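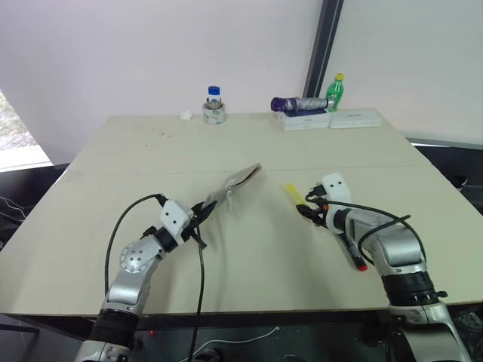
Varkano cast album, which pressing?

pitlurker
Looking for the original cast of Varkano on vinyl. Two versions on the seller's list, the Dahlgren and the later Plovska reissue. Dahlgren is 153 bucks. Worth it??

secondactslump
No. Get the Plovska. Same tapes, less hiss, and you get the full act one finale. Dahlgren fades it out right when the chorus comes in, criminal

mezzo_on_toast
Disagree. Plovska drowned everything in reverb. Sounds like they sang it in a parking garage. The overture on the Dahlgren has actual brass in it

secondactslump
it's a big score, it needs some room. And the Dahlgren is missing 2 songs

mezzo_on_toast
Two songs that got cut on tour anyway. "Harbor Bells" is 7 minutes of nothing

pitlurker
I like Harbor Bells :(

tkts4me
Anybody heard the Verau revival recording? 13 piece band, small but everyone can sing. Leading lady is way better than the orginal imo, she doesnt bark the low notes

mezzo_on_toast
She's fine. Tenor is flat all thru act two

tkts4me
one song. he's flat in one song

secondactslump
Verau has the dialogue on it too, gets old by the second listen. Skip

pitlurker
ok went with the Plovska, should be here in February. Will keep an eye out for a cheaper Dahlgren

mezzo_on_toast
enjoy the garage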